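Vonura Husix 700 Bench Arm
Benchtop tidy-up package for teaching and wet labs

Overview

The Husix 700 is a six-axis arm with a 700 mm reach, sold with the software and fixtures needed for end-of-day tidying: returning glassware to bins, racking test tubes and clearing a counter beside a sink. It runs on a standard 240 V outlet and mounts to the bench edge or to a floor pedestal.

What it does now

Opaque items with a defined grasp point are handled without supervision. Wire stands, plastic racks and lidded containers fall in this group. In our acceptance run at the Niltmont teaching lab, the arm attempted 1,214 returns to open-fronted bins and completed 524 with no operator input. The remainder were finished with a prompt from the tablet or by hand. Most of the stops involved clear glass.

Clear glass

A transparent beaker in a white bin gives a depth sensor very little to work with. The rim and a few highlights are often the only usable signal. Black benchtops help, white organizers do not. Grey or coloured bin liners are recommended and are listed under accessories. 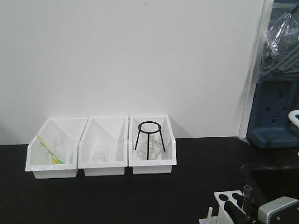 Quiroga wrote back after the Niltmont run that a student clears the same counter in a few minutes and doesn't need liners, and that the arm earns its place only if it can be left going after the building closes. On current firmware we agree with the first part. Unattended overnight operation is supported for opaque items only.

Not supported

Washing, drying or hanging glassware on a pegboard. Handling soft plastic bags or tubing. Any vessel containing liquid. Household kitchens: the arm is not certified for domestic use, and mixed cutlery and crockery are outside the trained set.

Specifications

Reach: 700 mm
Payload: 3,000 g
Gripper: two-finger, silicone pads, replaceable
Sensing: wrist depth camera, fixed overhead colour camera
Power: 240 V, single phase
Interface: tablet, Ethernet

Accessories

Bin liners, grey
Pedestal mount
Spare finger pads
Splash guard for sink-side mounting

Firmware with revised glass detection is scheduled for May. Existing units update over Ethernet at no charge.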